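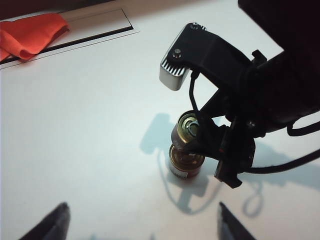 Hazel Kapoor
Build lead, Datow shared workshop

4. Stacking trials

4.1 Setup. Two arms, one white table, both built from the Narnier plans with our own wrist brackets. Small food cans, dark red label, gold-colored rims. Task is simple to say: one can goes on top of the other, let go, back off. We started in July with the grippers closing at full speed and that was a mistake – fingertips skidded on the rim and the top can went over. Slower close, wider approach, better.

Total of 276 attempts logged. First 100 were on the old finger pads and are left out of the results below.

4.2 Lighting. Overhead light throws a strong arm shadow on the table, and the wrist view has to cope with it. Our first detector (the Drerkinetti one, stock settings) kept boxing the shadow as a second can. Retrained with shadow crops added.
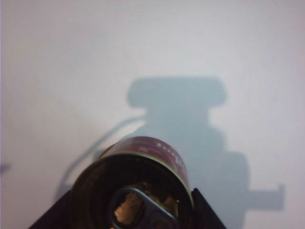

After retraining, false boxes dropped to 44 over the whole log, nearly all of them with the arm low and the cable loop swinging. Cable needs a clip. Still on the list. Shiny rims are a seperate problem, the detector loses the edge when the lid catches the light, and we only partly fixed it with a shorter exposure.

4.3 Wrist view drift. Camera mount works loose over a long session. We now re-zero by tilting the wrist up off the table and lining up on fixed things in the room, the divider edges mostly. Takes 2 minutes. Rimkutė markers would of been faster but we ran out of table space.

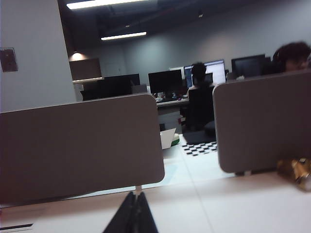
Figure 3. Wrist camera view over the desk dividers, gripper fingers at bottom.

Drift before and after re-zeroing is in the next section, per arm.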